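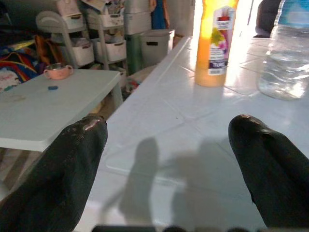
Gripper at the tiled counter, orange bottle ahead of it.

lgallegos
Ildale site, refill counter. The arm took over bottle handling in April. 400 picks per shift, 5 faults on a normal one. Staff now do labels and returns only.

mivine_ops
What's the fault type? With sun like that on white tile I'd bet on depth dropouts.

lgallegos
Mostly clear bottles. Colored liquid is fine.

nyamweya
"Labels and returns only" skips a lot. Our two counter people now clear faults all shift — same pay grade, more standing around waiting for an alarm.

lgallegos
Ours got regraded. Leobardo Gallegos, my name is on the form.

nyamweya
Then you're the exception. Gollima cut 200 hours from our roster and called it support work.

mivine_ops
Both can be true. Log the clearing time per fault, then argue grade from that.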